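Winter suturing evenings: sign-up is open
Skills Room Newsletter, Friday, December 11, 2020

The Visser skills room will run its suturing evenings again from February. Each one lasts two hours and is built around a single practice pad per place. Knot tying with instruments takes up the first half, and running stitches take up the second.

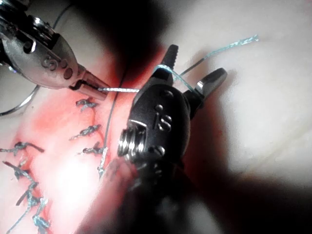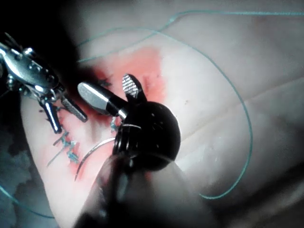 Places are limited to 25 for the whole series. Anyone who was on the waiting list in the fall gets first pick of dates and will have an email already. Everyone else can sign up on the sheet outside Room 406 or call the desk at extension 1522.

A few changes from last time. The pads now come from Greltness. They are a little firmer than the old Zurkis ones and hold a stitch better near the edge. The old pads tore when people pulled the thread up instead of along the line of the wound, and we went through too many of them. Please use both sides before asking for a new one.

Thread will be handed out in shorter lengths. Most of the trouble in the fall sessions came from tails that were left too long. A long tail catches in the next loop, and the second throw of the knot ends up lopsided. Leave the tail short, wrap the thread around the jaws, reach for the tail, and lay the knot down flat before starting the next throw. If the first throw slips, take it out and do it over.

Hold the curved needle a little past the middle, toward the end where the thread is attached, and let it follow its own curve through the pad. Pushing it straight bends it. Bent needles go in the yellow sharps box by the door, along with the used ones. Three turned up on the floor after the last session, so count yours in and out.

The room opens 30 minutes early for anyone who wants extra time. The Nirkix practice sheets are in the top drawer and may be taken home. Please bring the drawer key back to the desk when you leave.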